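4.2 途中から読む人のための「あらすじ欄」と、その外側

さて、ここからが個人的にいちばん書きたかったところです。前節では『Toft』の版元であるPemari社の刊行形態をざっと整理しましたが、正直に言うと私は刊行形態そのものにはあまり興味がなくて、途中の号をうっかり手に取ってしまった読者がどうやって話に追いついていくのか、そっちがずっと気になっています(私自身がまさにそういう読者でした。最初に買ったのは第31号で、主人公の名前すらわからないまま最後まで読んで、翌週また買いに行きました)。

対象にしたのは、本編77号のうち、冒頭にあらすじ欄のない20号です。あらすじ欄がある号については先行する議論がそれなりにあるのですが、ない号はたいてい「常連向け」の一言で片づけられてしまいます。Bundgaardの連載論もこの点では同じで、Arnar Bundgaardはあらすじ欄を「玄関マット」にたとえたうえで、マットのない家には客が来ないと書いています。うまい比喩だとは思うんですが、私はその客だったので、どうにも納得がいきません。

そこで20号分のコマをすべて表に起こしました。合計3,199コマ。途中で数え方を変えたくなって(見開きをまたぐコマを一つとするか二つとするか、これで二週間悩みました)、結局、枠線が閉じているかどうかだけで判断することにしています。断ち切りの大ゴマは一コマ扱いです。効果音だけが描かれた細い帯も一コマに含めました。異論はあるでしょうし、査読のときにも指摘されましたが、どちらの基準で集計しても以下の議論の筋は変わらなかったので、このままにしてあります。

表を眺めていてまず目についたのは、過去の事件への言及がとても少ない代わりに、過去の事件に関係する「物」がやたらと出てくることでした。たとえば第46号。港町Plendleyが封鎖されたあとの話なのに、封鎖のことを誰も説明しません。そのかわり、食堂の壁に通行許可証の束が釘で留めてあって、人物がその前を三回通ります。三回とも台詞はないんですよ! 事情を知っている読者なら一回目で胸が詰まるし、知らない読者は三回目あたりで「これは何かあるな」と思い始める。同じコマが二種類の読者にそれぞれ別の速さで効いてくるわけです。

このやり方を、本稿ではとりあえず「遅れて届く小物」と呼んでおきます。名前が長いのは承知しています。研究会では「遅配」と略されていて、もうそっちのほうが通りがいいかもしれません。

遅配の小物には、描かれ方にもはっきりした癖があります。最初に出てくるときは背景の一部で、線も細く、トーンもまわりと同じです。二度目からは輪郭が少しだけ太くなり、台詞のないコマに移ります。そして最後に、人物の手が触れます。この順番が崩れているのは第58号の懐中時計だけで、時計はいきなり手の中から始まります。作画担当がこの号だけ交代しているので、そのせいではないかと疑っていますが、版元の記録には交代の理由が残っておらず、確かめられませんでした。

もう一つ触れておきたいのが、他作品との相互乗り入れです。同じPemari社の『Danside』で大きな戦争の話が動いていた時期、『Toft』の側ではその戦争がラジオの音としてしか出てきません。大事件の真っ最中に、人物たちは豆を煮たり靴を直したりしています。当時の投書欄にはこれを物足りないとする声がかなり載っていて、本筋に関係がないなら読まなくていい、という手厳しいものもありました。でも私のように『Danside』を読んでいなかった人間には、遠くで鳴っているラジオくらいがちょうどよかった。聞き取れない部分があっても、食卓の話は食卓の話として最後まで読めるからです。

この印象が私ひとりのものでは困るので、5月に小さな読書会を開きました。参加者は12人、全員が『Toft』未読です。第46号と第58号を続けて読んでもらい、気になった物があれば欄外に印をつけてもらいました。金曜の夜だったせいか、後半は感想というより雑談になってしまって(録音を聞き返すと靴の直し方の話が延々と続きます)、統計として扱える代物ではありません。それでも、通行許可証には大半の人が印をつけていました。面白いのは印の位置で、一回目のコマにつけた人はおらず、ほとんどが三回目に集中していました。懐中時計のほうは最初のコマから印がついていて、そのぶん「どうせ大事な物なんでしょう」という冷めた書き込みも混じっています。

最後に、小物に手が触れる直前のコマについて書いておきます。『Toft』ではここで必ずと言っていいほど卓上の構図が使われます。人物の顔は入れず、机の面を大きく広げ、目当ての物をほぼ真ん中にぽつんと置いて、向こう側から腕だけを伸ばすのです。図3では、茶色い天板の奥の縁から白いロボットアームが二本伸び、中央近くには押しボタンのついた小さな箱があります。登場人物の事情など何も知らなくても、目は腕をたどって箱に行き着くでしょう。第46号の許可証のコマもつくりはこれに近く、ただし腕は一本で、机には食べかけの皿が残っています。私はこの皿がとても好きで、視線を少しだけ寄り道させる働きがあると考えているのですが、その話は次節のコマ間の時間の問題とからむので、そちらでまとめて扱います。

図3 奥から手前へ伸びる腕と、卓上中央の対象物

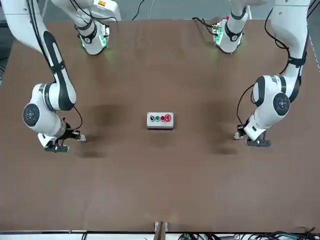
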